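Home | Stories | Submit | Archive | About

THE RULE ABOUT DRAWERS

Nermina Zupan wrote the rule on the whiteboard by the coffee machine, in green, because the black marker was dead again.

ONE DRAWER. ONE TAKE. CLOSE IT BEFORE YOU START.

Then under it, smaller: this means Oskari.

Oskari Suominen read it with his coat still on. Took a photo with his phone. Went to bench two and hung up his coat.

"It's not a rule," he said. "It's a mood."

"It's rule 28."

"There are twenty-eight?"

"There's 157. I only print the ones people break."

She had the binder under her arm. Bellex handling practice, revision whatever, tabs falling out of it. Half of it was hers. The other half came from Paavo Räsänen, who'd left in July for a job at Valente and a house with a sauna, and who still called sometimes to ask if they were using his gloves section. They weren't. She told him they were.

The trouble was batch 554. Gwenaël Leblanc had reviewed it overnight and sent back one line. Start states inconsistent, do not ship. No hello. Almost the whole batch, a week of it, and the customer was Drarorard, who paid on time and hated everything.

"Start states," Oskari said. "Meaning what."

"Meaning the drawer's open when you begin. Or it's half open. Or you already touched it."

"I touch it becuase that's the job."

"After the beep."

"The beep is slow."

The beep *was* slow. She'd written that up too, page forty something, and it had gone wherever those went.

He did six takes while she watched. Good hands, that was the annoying part. Better then hers. He moved like he was pouring something. Approach, pause, pull, release, back off. The standard said a full second of stillness before first contact and he gave it half. She counted out loud. He gave it half again.

"Say why," he said, on the seventh. "You always say what. Say why and I'll do it."

She almost said because it's in the binder. Looked at the binder.

"Vilho," she said.

Vilho Hirvonen, before Oskari's time. He'd trained the Zira arm at the old building. Fast as anything, everybody loved his numbers. And he had this habit of starting with his fingers already resting on the part, every take, just resting there. So the arm learned it. Went out to the customer and wouldn't start. Stood there over an empty bench waiting to already be touching something. Three days they had people on the phone. Then somebody slid a part under it by hand, with the power on, to see if that would help.

"Was it bad?"

"Two fingers. They put them back on. One works."

Oskari didn't say anything. He wiped his palms on his jeans.

"Vilho wasn't even there," she said. "He was home asleep. He sends me a card every year, like I'm the one."

Somewhere down the hall the printer started up by itself.

"Okay," Oskari said. "Again. From the top."
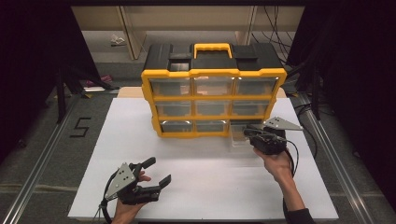 Rule 28 took up less than a line in the binder and the whole rest of the afternoon. She stood behind him, arms folded, trying not to breathe on his neck. Nine clear drawers, yellow frame, a gripper in each of his hands, and she saw it before he did. Bottom right. Sitting a little proud of the others, and his right gripper already aimed at it.

"Stop," she said.

He stopped. Didn't argue, first time all day. Put both grippers down. Leaned in and looked along the front of the thing the way you'd check a shelf for level.

"That's nothing," he said. "That's a hair."

"It's a hair."

He pushed it shut with his thumb. Click. Picked the grippers back up, settled his shoulders. The beep came, late. He waited out a full second, and she could hear him counting it under his breath in Finnish.

She pulled out her phone and wrote to Leblanc. Redoing 554. All of it. Need more days. The answer came while Oskari was still backing off from the handle.

How many

She looked at the clock, then at him, then at the coat on the hook.

Ask me tomorrow, she typed, and went to find a black marker.

Contact the editors | © March 2, 2018, the authors | Back to top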